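Print this page
E-mail this entry

December, 8 p.m.

Grasp planner again, most of the afternoon. Szymon rebased the Mazurek branch onto main before lunch and the wrist stream stopped dropping, so I could finally look at the latency question without the transport getting in the way.

Findings, in the order I hit them.

The segmentation node stamps its masks with the time it publishes and ignores the exposure time of the source image. The planner then looks up the arm pose for that stamp and gets a pose from later in the motion. When the arm is still, there is no difference. When it is moving, the mask gets projected into the table plane from the wrong place, and the grasp candidate slides along the direction of travel. I had put this down to hand-eye calibration for most of last week and recalibrated 3 times. The calibration was fine.

Fix is one line in the node and a slightly uglier one in the message definition, which now carries the source stamp through. Marlene wants the old field kept for one release so the Vollico tools don't break. Agreed, with a deprecation warning.

Second item. The finger mask. We blank out the fingers in every wrist image before segmentation using a static polygon per opening width, interpolated between widths. The polygon is too tight on the inner edge, where the black strip runs along the orange pad. A sliver of strip leaks through and is offered to the planner as a thin dark object that is always conveniently centered. It scores well. The planner likes it very much.

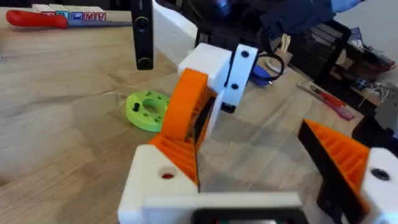

Orange pads, dark strips at the edge, and the lime-green part next to the left finger in both views. 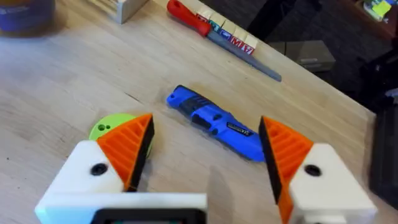 Does the planner need a full depth map to pick a grasp on a flat table?

A full depth map is unnecessary as long as the table plane is known and the objects are low. The mask outline is projected onto the plane, and the gripper closes across the narrow axis at a fixed height. It stops being good enough for anything tall or stacked, where the projected outline leans away from the wrist and the centroid goes with it.

Wrote that down because Tincuța asked it in review and I gave a poor answer on the spot. It should go in the Ondby docs under assumptions, where at present there is a heading and no text.

Third item, partial occlusion. If a finger covers part of an object, subtracting the finger polygon leaves a crescent, and the planner takes the crescent for the whole shape. Narrow axis comes out rotated. Options:

- reject any mask that shares a border with the finger polygon
- carry the last unoccluded mask forward in table coordinates
- grow the crescent with a shape fit

Went with the first for now. It is crude, and it throws away good candidates when the arm is low, but it fails by doing nothing and I can see it in the log. Rachid prefers the second. He is probably right, but carrying masks forward depends on the stamps being correct and those have been correct since four o'clock today. I would like to see them stay that way for a while.

Ring buffer for images raised to 2000 entries for the replay tool. Memory is acceptable on the desktop. Have not tried it on the small machine.

Replayed the saved runs with both fixes in. The sideways slide is gone from the overlays. The dark sliver is gone after widening the polygon on the inner edge, at the cost of losing a strip of usable table right beside each finger. Left the margin as a parameter.

Not done: the saw-tooth in the velocity command near the end of the approach. I suspect the replanner is handing over a new trajectory without matching velocity at the join, but suspicion is all it is. Grażyna has a plotting script for this and has promised to push it.

Tomorrow: unit test for the stamp lookup, ask Grażyna for the script, write the assumptions text. Margin parameter needs a name that is not "margin2".

Print this page
E-mail this entry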